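I met Cosmin Marinescu in the gym lobby at Haltar, where he was eating a sandwich over a trash can so he wouldn't get crumbs on his team jacket. He coaches the Husar men's basketball team, and he'd agreed to give me 90 minutes on the season, which finally ended last week in a semifinal that he still doesn't want to watch on tape.

"I've seen the last two minutes," he told me. "My wife put it on. I went and did the dishes."

Husar lost that one by 6 to Gelano, on the road, after leading for most of the third quarter. I was there, up in the cheap seats, and I can tell you it got loud! The official crowd was 1,953, and every one of them seemed to be yelling at the point guard, Emanuel Bucur, each time he brought the ball over half court.

Marinescu thinks the noise bothered the coaches more than the kid. "Emanuel likes it when they boo," he said. "I'm the one who burned a timeout I needed later. Put that in your story, please. He's been getting blamed at the grocery store."

So it's in the story.

What I really wanted to talk about was the switch to zone in January, when Husar had dropped four straight and people around here (me included, I'll admit) were ready to write them off. Marinescu says it came from his assistant, Delia Filip, who had been pushing for it since preseason.

"She showed me the same clip maybe ten times," he said. "Our big guys chasing shooters out to the corner, getting there late, fouling. The tenth time I said fine, fine, we'll play zone."

Filip wandered over about then with two coffees, neither of them for me, and sat down on the arm of his chair.

"It was more than ten," she said. "And he only said yes because Aurel hurt his ankle."

That would be Aurel Crăciun, the starting center, who missed most of the winter and came back heavier, slower and somehow a better passer. With him parked in the middle of the zone, Husar gave up fewer easy baskets and started running again. I asked Marinescu if he'd known Crăciun could throw those long outlet passes.

"No," he said. "I'd love to say yes. He never threw one in practice." 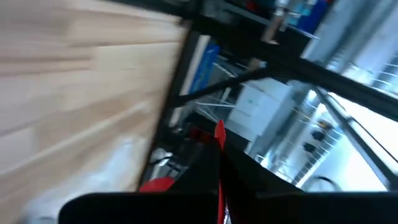
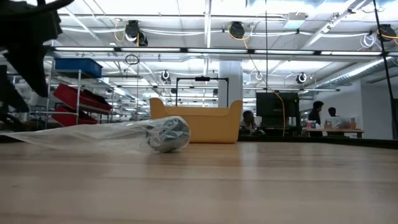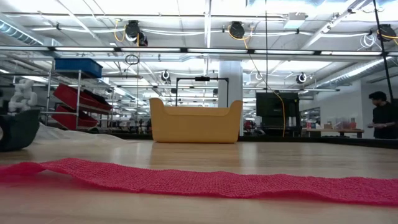
Issue 6, page 2

We got around to next year, and that's where he turned careful. Backup forward Ionuț Pîrvu is out of contract in May and has been talking to other clubs - he's told reporters so himself - and Marinescu wouldn't guess which way it'll go.

"I want him back, he knows I want him back," he said. "He also wants to start. I understand that. I wanted to start too, and I was terrible."

Filip laughed at that one for a good while. She's hoping to add a shooter over the summer and wants the preseason trip to be shorter, after a bus ride last fall that she described to me in more detail than I can print.

Marinescu had a player meeting to get to, so I asked him if he'd ever sit down and watch the rest of that Gelano game.

"In the summer," he said, zipping up the jacket. "Delia's already cut the clips."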